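**Lulmont Kapselkarussell, schwarzer Draht**
Artikelgruppe: Kaffeestation / Aufbewahrung

Das Karussell von Lulmont hält Kaffeekapseln griffbereit neben der Maschine. Die Kapseln liegen schräg übereinander in den Drahtbahnen, die Folie zeigt nach außen, so dass man die Sorte ohne Herausnehmen erkennt. Der runde Standfuß passt auch auf eine schmale Arbeitsplatte. 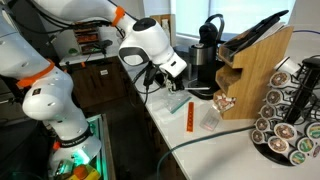

**Muss das Karussell direkt neben der Kaffeemaschine stehen?**
Der Platz ist frei wählbar. Wir empfehlen 40 cm Abstand zur Spüle, damit kein Spritzwasser auf die Kapseln kommt.

**Technische Angaben**

- Material: Stahldraht, pulverbeschichtet
- Gewicht: 900 g
- Drehbar um die Mittelsäule
- Garantie: 2 Jahre
- Lieferung vormontiert, ohne Kapseln

Gereinigt wird mit einem feuchten Tuch, Scheuermilch greift die Beschichtung an. In die Spülmaschine gehört das Karussell nicht. Wer verschiedene Sorten mischt, legt sie am besten bahnenweise ein.

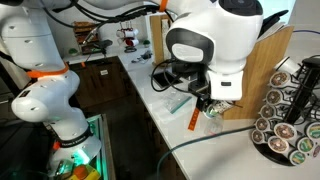 Beim Nachfüllen dreht man das Gestell jeweils eine Bahn weiter und schiebt die Kapseln von oben nach. Angebrochene Packungen halten sich in einem Zip-Beutel in der Schublade.

**Passendes Zubehör**

Der Becherspender Sornel aus hellem Holz nimmt Pappbecher in einem senkrechten Stapel auf und steht am besten in Reichweite der Maschine. Becher gibt es von Tasteo im Karton zu 200 Stück. Für gebrauchte Kapseln eignet sich ein Tischabfallbehälter mit Deckel, bei uns unter der Marke Dhillon zu finden. Spender und Becher werden getrennt berechnet.
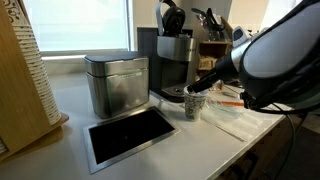 Eine Kundin schrieb uns im März, sie habe den Spender zuerst zu weit hinten aufgestellt und sei beim Nachfüllen ständig an den Hängeschrank gestoßen, vorn an der Kante gehe es deutlich besser. Über dem Spender sollte deshalb genug Platz bleiben, um einen neuen Stapel von oben einzusetzen.

Ersatzfüße für das Karussell sind einzeln bestellbar.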